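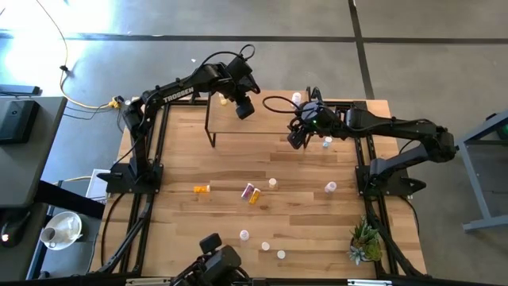

Light wood, raised platform at the back.

4 min read

Refill season again. April is when the mail-order plans switch over and everybody's prescriptions go sideways for a week or two, so a quick one this Wednesday — mostly stuff I wish I'd written down last year.

First, the dates. Your refill date is not the date you run out. Most plans let you reorder 7 days ahead, a few make you wait longer. Check the label, then put it on the wall calendar. Phone reminders get swiped away. Mine do anyway.

Second, auto-refill. Turn it off for anything your doctor is still adjusting. I ended up with 100 tablets of the wrong strength and the pharmacy can't take them back. Not won't, can't.

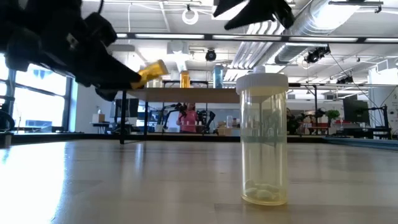

Clear bottle, white ribbed cap.

Caps. If your hands are bad in the mornings ask for the easy-open kind. You have to ask, they default to child resistant. Grandkids visiting? Then keep the tricky ones and get somebody to loosen them up for you the night before, or just put the whole lot up high.

Old bottles — peel the label or black it out before they go in the trash. Name, address, drug, all of it right there. The Plavness library has a drop box for expired meds by the side door, open til 7. No needles, no liquids, no inhalers.
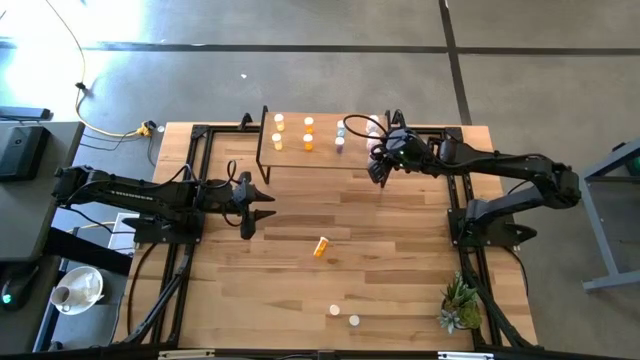 Eight bottles up on the shelf.

Storage, since 3 of you wrote in. Not the bathroom. Too steamy. Bedroom closet or a kitchen shelf well away form the stove is fine.

Last thing, the Tramier Street pharmacy is closing its counter over lunch now. Go early. The Zacharias one still has the drive-thru but teh line is awful on Mondays.

More next week, probably on eyeglasses.

472 shares · 7 comments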